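News & Media > Robotics and Automation

Flarnley wraps up side-by-side gripper trial at its Flavgate workshop

Last updated: December

Print this page | E-mail this page

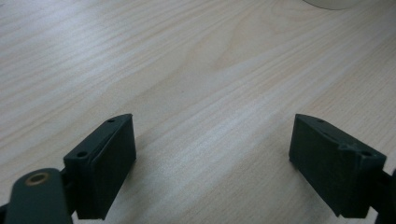 FLAVGATE — Flarnley is very pleased to share the first results of its hand-held gripper trial, a project that has kept our small workshop happily busy and has drawn more kind interest from customers and neighbours than we ever expected. The trial compared 4 sets of gripper fingers across 2,000 picks, using 137 everyday household objects, and each set was scored on how securely it held an item and how easily the person on the handle could line it up. The dark green set, with its broad flat inner faces and tops that taper to a point, was the favourite for small items near the surface of the table, and our testers were fond of being able to sight between the two tips before closing the jaws.

The fingers were tried with two controllers, our own bench unit and the newer Stasex model, which smooths out the closing motion when the handle is moved quickly. Testers took to the Stasex readily, although several preferred the firmer feel of the bench unit for heavier objects, and we will keep offering both for the time being.

Camera placement took up a good deal of our attention as well — more than we had budgeted for, to be frank. Glare off a pale tabletop can wash out a good part of the view, so the next round will compare a lower mounting angle and a polarizing filter under the same workshop lights.

"We had a grand time with this one, and we learned a great deal from the people who gave up their afternoons to pick up teaspoons and bottle caps for us," the Flarnley workshop team said. "The numbers matter, of course, but so does hearing that somebody's wrist was sore after an hour, and we have already changed the handle on the strength of that."

A second round begins in the new year with the Tang arm, which will carry the same fingers so that hand-held and arm-mounted results can be laid next to one another. Flarnley has room for up to 35 testers, and no experience with robotics is needed. Those interested are warmly invited to drop by the Flavgate workshop and put their name down at the front counter.

Print this page | E-mail this page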